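How Do They Make a Race Show on TV?

Have you ever watched one of those shows where teams dash from place to place, solving clues and doing silly challenges? One minute they're rowing a leaky boat, the next they're trying to milk a goat, and somebody always gets on the wrong bus! They're brilliant fun to watch. But how does a show like that get made?

Let's follow a made-for-telly race called The Drultier Dash, which sends eight teams from the port of Elport to the hill town of Makori.

Before anybody runs anywhere

Long before the teams pack their bags, a small group of people travels the whole route. They're working out where the clues will go, how long each bus ride takes and whether a challenge is too easy, too hard or just plain dull. The person in charge of challenges on The Drultier Dash is Unnur Hjaltested, and she has to try every single one herself. Yes, even the one with the eels!

Unnur starts with a big pile of ideas. For the last series she had 300 of them, and only a few made it on to the screen. Some cost too much. Some weren't safe. One needed 2000 balloons, and it was far too windy (you can imagine how that went).

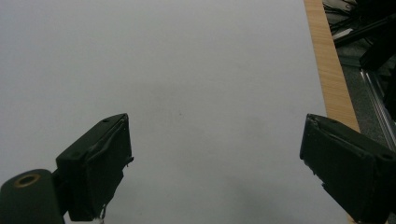

Once a challenge has been picked, it needs rules. Rules are really important in a race, because every team must have the same chance of winning. If the first team has to stack 1000 bricks, then the last team has to stack 1000 bricks too, even if it's getting dark and they're grumpy.

Who's holding the camera?

When you watch a team running down a street, it looks as if they're on their own. They aren't! Each team has a camera operator and a sound recordist who go everywhere with them. If the team runs, the crew runs as well, and the crew has to do it carrying heavy kit. Camera operators on race shows are very, very fit.

The crew isn't allowed to help. They can't point at the right road or whisper an answer, even when they can see the clue box sitting behind a tree in the middle of Drendwood market!

Squeezing it all in

Here's a number for you: 561. That's how many hours of film came back from the last race. Nobody could watch all that after tea! So people called editors choose the best bits and join them together. They keep the arguments, the near misses and the falling-in-the-mud moments, and they leave out most of the sitting on trains.

Editors also choose the order you see things in. Two teams might reach the finish an hour apart, but by swapping quickly between them the editor can make it feel like a nail-biting sprint. Try looking out for that next time you watch!

Words to know

Route: the way you go to get from one place to another.
Series: a set of programmes that belong together.
Editor: a person who picks and joins the pieces of film.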